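Re: [prop-mgmt] Renewal offers vs. new-lease rents, Greleck submarket

On Monday the asset manager for Otel wrote:

> Our trade-out on new leases went negative in November while
> renewals stayed positive. Is anyone else holding renewal
> increases when the unit next door is advertised for less?

Yes, at Ventura. The property has 585 units, of which 17 were on 60-day notice when I pulled the rent roll. New leases signed that month came in below the expiring rents on the same floor plans. Renewals did not.

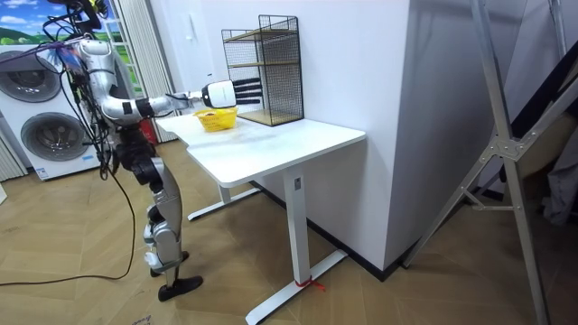

Concessions explain part of the gap. We advertise a net effective rent on new leases and quote a gross rent on renewals, so residents compare two different numbers. Furnished units make it worse, as the furniture charge is sometimes folded into the rent. A white standing desk with a black wire mesh rack on it belongs on a separate line of the ledger, and it should be left out of the trade-out calculation.

> We are also seeing more transfer requests inside the building.

Same at our end. A transfer counts as a move-out and a new lease in most reports, which lowers retention on paper.

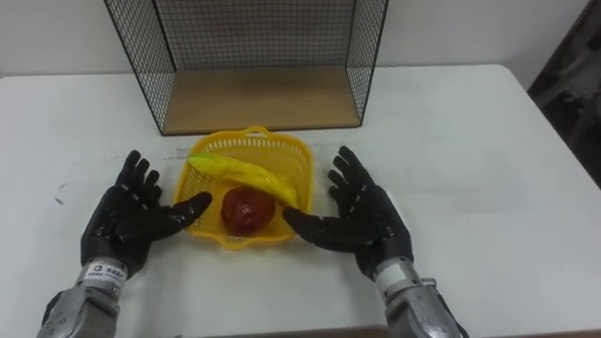 White table with wire mesh box, back wall.

Our transfer fee is $500. It does not cover the turn. The average turn takes 9 days, and the vacancy loss is charged to the old unit. I would code transfers separately before drawing any conclusion from the November figures.

> What did Prullari do?

They capped renewal increases and dropped the free month on new leases.
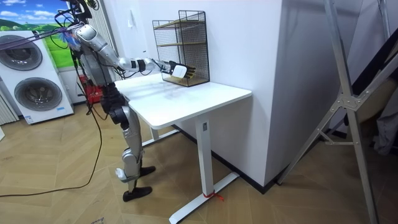
Standing desk and mesh shelf, robot at left.

Their occupancy held, but the lease expirations there are spread evenly through the year. Ours are bunched in early summer, so I would not copy the cap without first moving some terms to 13 or 14 months.
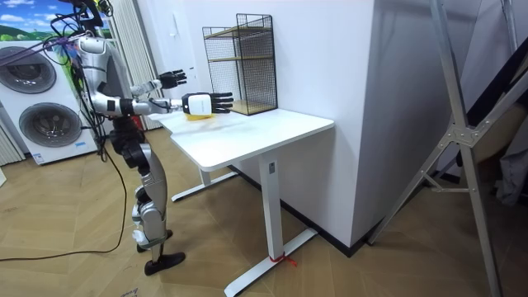 The longer terms can be offered at the same monthly rate. Check the notice period in your lease form first, as ours had to be amended. If you can send trade-out by floor plan with transfers removed, I will put it next to ours and post both to the list.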